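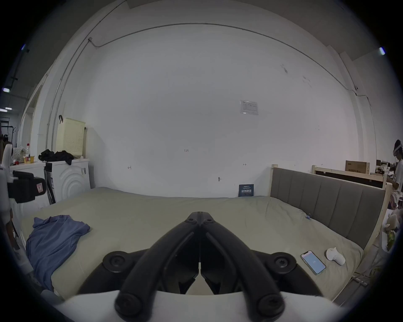 第四章 叠衣服：从床面准备到第一件T恤

翻到这一章的朋友，多半已经把前面三章的校准做完了，辛苦了。校准确实枯燥，我们自己每回做也要叹口气。从现在起可以碰真正的衣服了，气氛会轻松不少。

动手之前，先回答一个几乎每位新用户都会写信来问的问题：学完这一章，机器是不是就能替我叠衣服了？我们的回答是，还不能，至少不能像您盼望的那样，把一筐刚收下来的衣服倒在床上，转身去做饭，回来就是整整齐齐的一摞。Pratik目前能够比较稳妥地完成的，是一件单独摆开的、没有扣子的短袖上衣。袜子配对、衬衫领口、带帽子的卫衣，都还在慢慢学。我们的同事Sille Vestergaard在九月版的说明里写过一句“请把它当作一个认真但是手生的学徒”，我们很喜欢，就留到了这一版。

学徒要有人带，带的办法就是您双手各握一只夹爪，把衣服从头到尾叠给它看。您叠得越像平时在家里叠，它学到的东西越有用。所以请不要特意表演，也不用憋着气放慢动作，平常怎么叠就怎么叠，好吗？

4.1 准备床面

1. 选一张双手够得着中间的床。沙发太软，餐桌又常常太窄，我们都试过，最后还是回到了床上。

2. 铺一张纯色的床单或床罩，颜色和要叠的衣服拉开一些。深色衣服配浅色床面最省心。有一点皱褶没有关系，真实的家里本来就有皱褶，刻意熨平反而会让学徒以后一见到皱床单就发懵。

3. 把衣服随手放在床的一侧，团着也行，袖子压在底下也行。请不要预先摊平。

4. 戴上头部装置，站到床边，低头看看自己叠衣服时习惯看的地方，在预览里确认两只夹爪都进得来。

注意：墙上如果有您自己做的记号，第一件开始录之前画好，一整批录完之前就别再擦改了。床和墙的相对位置也一样，录到一半把床推开扫个地，后面的记录就要另起一批。

4.2 握持与检查

1. 左右手各握住一个手柄，手指自然环住，食指不要绷着。握得太紧的人通常到第三件就开始手酸了，这很正常，歇一歇再来。

2. 开合各做几次，听一听有没有异响。夹口里最容易藏的是线头和棉絮，用软毛刷顺着夹口方向刷掉就好，请不要拿剪刀尖去挑。

3. 看指示灯。绿色常亮可以开始；绿色闪烁表示还在连接，请等它稳定下来；别的颜色请翻到附录里的对照表。

4. 在Ikudeck控制面板里新建一个任务，类别选“叠放”，衣物选“短袖”。如果列表里没有您手上的衣物，请选最接近的一项，再在备注里写一句话。备注写家常话就行，整理的同事看得懂。

小心：夹爪合拢的力气不大，夹到指腹仍然会疼。给别人递夹爪时请先合上，手柄朝向对方。长头发请束起来，挂绳和耳机线也收一收。家里有小朋友的，请在他们不在床上的时候录。

4.3 提起与拉平

叠衣服这件事，人做起来不假思索，机器却常常卡在最开头的几秒钟。一团布扔在那里，哪里是肩，哪里是下摆，您一伸手就摸出来了，它要猜。因此这一节请多花一点耐心，我们也写得啰嗦一些。

1. 用一只夹爪先找到一处边缘，夹住后轻轻提离床面，让布自己垂下来。垂下来以后，形状就清楚多了。

2. 另一只夹爪顺着同一条边找过去，夹住另一端。夹的时候吃进去一点布，光夹边沿容易滑脱。

3. 双手向两侧分开，直到上沿绷直为止。

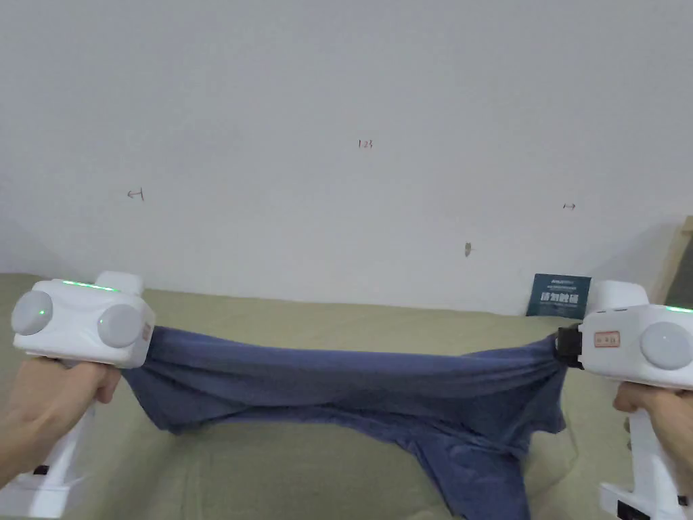

绷直就够了，别再使劲往外扯。棉质T恤被扯久了领口会松，叠出来两边也不一样宽。下半截松松垮垮搭在床上是正常的，不需要把它也提起来抖开，等放平的时候一并处理。

4. 保持双手一样高，停一小会儿，然后让下摆先落到床面，双手再顺势朝自己身前放低，把上半截铺下去。这个动作很像给小孩子盖薄被，做过的人一下子就明白了。

5. 铺下去之后若还有大的褶子，用合拢的夹爪背面轻轻推开。小褶子请放过它。

注意：如果中途滑脱，请不要按停止，也不要从头再来，直接把掉下去的那一端重新夹起，接着叠。滑脱之后怎么补救，恰恰是学徒最缺的功课。我们第一轮整理出来的记录一共409条，录的人都太要强，凡是失手的都自己删掉了，留下330条漂漂亮亮的。拿去一训练，机器一失手就举着两只空夹爪等在那里，像是等人来救。后来我们专门请大家把失手的也留下，情况才好起来。

4.4 折叠与收尾

1. 先折两侧，再折下摆，最后对折。您若习惯先对折再折袖子，也完全可以，但同一批记录里请保持一种叠法。一家人叠法不同的，请各建各的任务，吵架的事我们就不介入了。

2. 每折一次，松开夹爪前确认布已经贴住床面。松得太早，布会跟着夹爪翘起来。

3. 叠好的衣服推到床的一角，双手退开，再按结束。请把退开的动作也录进去，否则学徒叠完了会舍不得撒手。

4. 一次连着录17件左右就该休息了——准确地说，面板在第17件之后会自己弹出休息提示，请不要关掉它。人累了以后动作会变形，数据也就跟着变形。

4.5 让机器自己试一次

录满一批，上传到Venport，等状态变成“可试运行”，就可以让它上手了。请务必先读完下面几条。

1. 第一次试运行只放一件衣服，挑一件旧的，要短袖，没有扣子和拉链。

2. 人站在急停按钮够得着的地方，全程不要离开。

3. 床面上除了这件衣服，手机、发夹、毛绒玩具一类的小东西都先拿开。它目前还分不太清什么该夹、什么不该夹。

4. 同一件衣服连续失败2次，请停下来，把这两次标记为“需要人工查看”，然后回到4.3补录几件。反复重试并不会让它开窍。

关于试运行的速度，我们想先给您打个预防针：很慢。您三两下叠完的衣服，它会提起来，犹豫，放下，又提起来。Þorgeirsson是最早试用的几户之一，来信抱怨说等它叠完一件，自己那一筐都已经收进柜子里了。这封信我们一直留着，也没有什么好辩解的。家务活看着简单，里面的门道全在手上，衣服每次团成的样子又都不一样，这比拧一颗固定位置的螺丝难得多。现阶段，请把试运行当作检查功课，当天要穿的衣服还是劳烦您自己叠。

4.6 收纳

1. 关掉夹爪，等指示灯全部熄灭再充电。

2. 用微湿的软布擦拭白色外壳，夹口内侧只用干刷。

3. 夹爪合拢后平放，不要用手柄倒挂。

毛巾和长裤的叠法见第五章，长裤请先确认口袋是空的。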